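In Praise of the Short Walk

I used to think a walk had to be long to count. If I couldn't get out to the hills past Keldale for half a day with sandwiches and a map, I didn't bother.

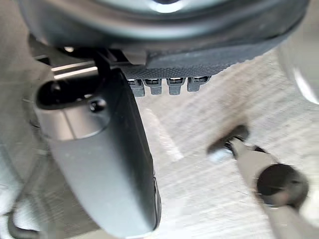 Then I started going out for ten minutes after lunch, mostly to get away from my desk, and I have become a complete bore on the subject. Short walks are wonderful! They ask for no planning and no special shoes, and you can take one in the same sweater you've had on all day.

My usual loop is about 600 steps. It goes down to the corner, past the bakery, along the back of the school and home again. You'd think I would be sick of it by now. I'm not, because ten minutes is just long enough to notice something and too short to get tired of it. In March there was a blackbird on the same fence post every day. In July the lime trees come out and the whole street smells of honey – I would do the walk for that alone.

People tell me it isn't real exercise, and maybe they're right. I sleep better and I'm nicer to talk to at 3 in the afternoon, and that's plenty for me. I've also met more of my neighbors in one year of short walks than in all the years before (one of them grows pears and has far too many of them).

I still love the long days out, and I'll be up at Keldale again as soon as the paths dry. But if you've been waiting for a free Saturday's worth of time to start walking, try going around the block after dinner tonight, and take a different turn tomorrow.

Recent posts
Soup for two, four nights running
The slow bus to Budgate
Why I keep a paper calendar
Keldale in the rain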